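Drellow 14 Slips to August After Index Fault Found in Final Testing

18/07/2023

Drellow 14, the next major version of the desktop operating system, will ship in August instead of this month. The delay was confirmed by Mercy Kombo, release manager at Ciltuson, in a call that covered the fault, the revised test plan and the changes to the update channel.

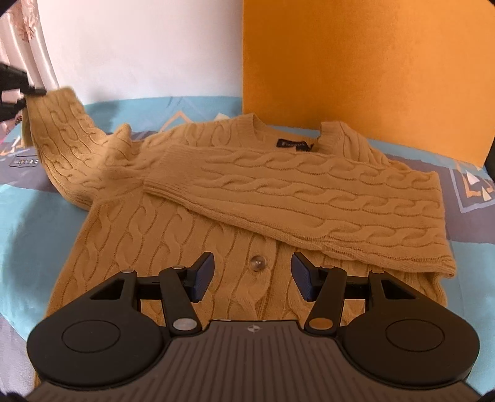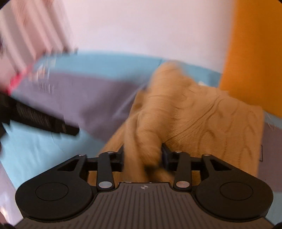
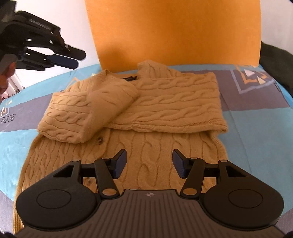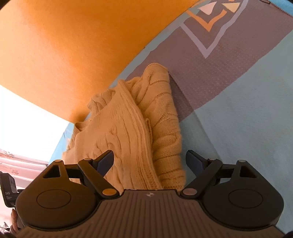
According to Kombo, the fault is in Flunska, the search index service, and it was present in the candidate build for several weeks before a test machine reproduced it on demand. The service takes a lock on its journal file at shutdown. If an update is pending at the same moment, the installer waits for the lock, the service waits for the installer, and the machine sits at the restart screen until power is removed.

"It is a plain deadlock," she said. "Each side holds one thing and wants the other. We had the pieces documented separately and did not put them together until we had a trace with both in it."

The rate was low. Some 3,000 machines were on the preview channel when the candidate went out, and the first reports were filed as slow restarts. Most users had powered off and on again, the update had resumed, and the logs from the failed attempt had been overwritten.

"The log rotation was set for normal use," Kombo said. "On a failed restart you want the old log kept. We have changed that. The installer now writes to its own file and leaves it alone until the next successful boot."

The fix has two parts. The index service now releases its journal lock before it signals that it is ready to stop, and the installer has a timeout of 300 seconds, after which it backs out the update and returns the machine to the desktop. The first part removes the known cause. The second is meant to cover any other service that behaves the same way.

Asked why the company did not ship on time and patch the service later, Kombo said that option was discussed and dropped within a day.

"A patch has to be installed by the same installer," she said. "If the machine hangs on the way to the patch, you have a support call and an unhappy user, and you have not fixed anything."

The revised candidate will go to a group of 1,000 preview machines first. Enrollment is automatic for anyone already on the preview channel, and the group is picked to include older disks and machines with large mail archives, both of which keep the index busy at shutdown. The remaining preview users get the build once the first group has gone through two full update cycles with no restart failures.

Kombo would not give a day in August. "We have a target. I would like to see the second cycle before I say it in public."

Dagdag, the package tool that replaces the old add-on manager, is still in the release. It was never affected by the lock problem, and its feature list is frozen. Command names are final, with one exception: the option to hold a package at its current version was called "pin" in earlier builds and is now "hold" everywhere, including the settings panel. Scripts using the old name will work in this version with a warning. They will stop working in the next one.

Administrators who run their own update mirror need to do one thing before the release. The manifest format has a new field for the installer timeout, and mirrors running old sync software will drop it. Machines served from such a mirror will still update, but without the back-out step.

"Update the mirror first, then the clients," Kombo said. "The order is in the release notes. It was in the notes last time as well, and we still had tickets."

Support for version 13 has been extended by the length of the delay. Security fixes for it will continue on the current schedule, and there are no plans to move new features back to it.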